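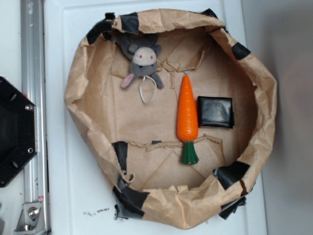
Search articles
Go
Advanced search

Cost planning for picking cells

Cost planning for picking cells is the work of estimating, comparing and scheduling the money needed to buy and run a small robotic station that lifts separate objects out of a container. It covers the arm, the gripper, the sensors, the frame and work surface, software, installation, safety measures, consumable parts and the staff time needed to keep the station in use. The term is used mainly for benchtop and single-arm cells in laboratories, repair shops, teaching departments and small warehouses. Large production lines are usually planned under separate methods.

A picking cell is also called a pick station or, where the container is a rigid box, a bin-picking cell. The planning document is commonly called an equipment plan or a cell budget.

Scope of a plan

An equipment plan normally begins with a description of the objects to be picked and the containers they will be picked from. This part is known as the item list. It has a large effect on cost. A cell that handles identical metal parts from a steel tray can use a simple gripper and a modest camera. A cell that handles mixed goods, such as soft toys, hard plastic shapes and small pouches in the same container, needs a gripper that can close on all of them without a tool change, or else a tool changer, which is bought separately.

Containers are described in the same way. Rigid bins hold their shape and can be fixed in place with a locating pin. Paper bags, sacks and film pouches are cheap but change shape as objects are removed, and the rim may lean into the path of the gripper. Plans for soft containers usually include an allowance for tape, replacement bags and a means of holding the rim open. Some buyers specify a rigid sleeve or ring, which costs more at the start and reduces the number of bags used.

Plans also state the working rate. This is given as picks per hour or as a share of the working day. A teaching cell may run for an hour at a time. A sorting cell may run through two shifts, and its arm, cables and gripper pads are then rated for longer duty.

Main cost headings

Arm. The arm is commonly the largest single purchase. Buyers compare reach, payload, repeatability, noise and the length of the warranty. Payload figures include the weight of the gripper, so an arm chosen on the weight of the objects alone may prove too small. Used arms are sold with and without controllers, and a missing controller can cancel the saving.

Gripper. Two-finger grippers, suction cups and soft-finger grippers are the usual types. Suction works poorly on plush and on wrinkled surfaces. Parallel fingers work on most solid objects but need clearance on both sides, and a smooth item lying close against another can be hard to separate. Many plans list one main gripper and one spare set of fingertips. The mounting plate between the arm and the gripper is a separate item and is often left out of first drafts.

Frame and surface. Slotted aluminum extrusion is widely used for frames, as it can be cut to length and rearranged with ordinary hex tools. Brackets, bolts and slot nuts are bought by the bag and should be budgeted apart from the rail. The work surface is chosen for color as well as strength. A plain, light surface makes dark and brightly colored objects easier for a camera to separate from the background, although glossy finishes can cause glare under direct lamps.

Cameras and lighting. An overhead or angled camera is fixed to the frame. Deep containers need a view close to straight down, so that the walls do not hide the objects. Depth cameras cost more than color cameras and may give poor readings on shiny plastic. Diffuse lighting is inexpensive compared with the other headings and is frequently bought last.

Software. Costs may be charged once, by the year or by the number of arms. Plans should record which of these applies. A yearly license that looks small beside the arm can exceed the price of the gripper over the life of the cell.

Safety. A risk assessment is carried out before purchase and repeated after installation. Depending on the arm and the objects, it may call for guarding, a light curtain, an emergency stop within reach of each working position, or a reduced speed. These items are priced after the assessment, and the plan carries a reserve until then.

Consumables. Fingertip pads, suction cups, cable ties, tape, containers and test objects wear out or are lost. Test objects are often ordinary household or toy-shop goods bought locally. They should be bought in duplicate, as a discontinued item makes later results hard to compare with earlier ones.

Methods of estimating

Three methods are in general use.

Catalog estimating adds list prices for each part. It is quick and suits small cells, but it leaves out fitting and adjustment.

Integrator quotation passes the whole job to an outside firm. The quotation is higher than the catalog total and includes assembly, testing and, in most cases, a period of support. Buyers are advised to ask for the parts and labor on separate lines.

Staged estimating divides the purchase into a trial and a full build. The trial uses a rented or shared arm, a simple frame and a small group of test objects. Money for the full build is released only if the trial meets the agreed rate. The method takes longer and may cost more in total, but it limits the loss if the objects turn out to be unsuitable.

Example: the Trineck sorting cell

The Trineck returns depot planned a single-arm cell for small mixed goods arriving in paper bags. Its first draft was a catalog estimate based on a Waltero arm and a two-finger gripper from Kao. The draft contained no money for mounting plates, lighting or replacement bags, and it assumed that every object could be picked at the first attempt.

The depot then asked the integrator Iltell for a staged estimate. The trial ran for 6 weeks and made use of 18 test objects chosen from recent returns, including soft, hard and flat items. A log of 697 picks was kept and attached to the final plan. Most of the failed picks involved items lying against the container wall or beneath a loose fold of paper.

The final plan kept the arm and changed the fingertips to a narrower type. It added diffuse lighting, a rigid ring to support the bag rim and a stock of spare pads. It also moved the camera closer to the center line of the container. The reserve for the first year was set at up to 2 percent of the purchase price, a figure the depot later judged too low — the cost of bags and pads alone used most of it by December.

Running costs

Running costs are estimated for the expected life of the cell, commonly in yearly columns. The main entries are electricity, software licenses, service visits, consumables and operator time. Electricity is usually minor for a small arm. Operator time is usually the largest entry and the one most often underestimated. It includes refilling containers, clearing dropped objects, wiping down the surface, checking the camera calibration and restarting the cell after a stop.

Debris is a known source of small costs. Crumbs of packaging, tape residue and torn paper collect around soft containers and can be mistaken for objects by a vision system. A short cleaning task at the start of each shift is normally entered under operator time.

Common errors

Errors reported in planning work include the following.

Ordering the arm before the item list is settled.

Treating delivery time as the installation date. Frames, plates and brackets may arrive later than the arm, and the cell cannot be tested without them.

Leaving out floor space for the operator and for waiting containers.

Counting savings from the first day of use. Most cells go through a period of adjustment in which the working rate is below the planned figure.

Pricing spare parts for the arm and none for the gripper, although the gripper has more contact with the objects and wears sooner.

Disposal and resale

Plans for longer periods include an end value. Arms and extrusion keep some resale value, and extrusion is often reused in the same workshop. Grippers with worn fingers and cameras of older types sell poorly. Software licenses may not be transferable, and buyers of used cells are expected to check this with the supplier before payment.

Related articles
Bin picking
End effector
Extrusion framing
Gripper fingertip wear
Integrator quotation
Risk assessment for small cells
Total cost of ownership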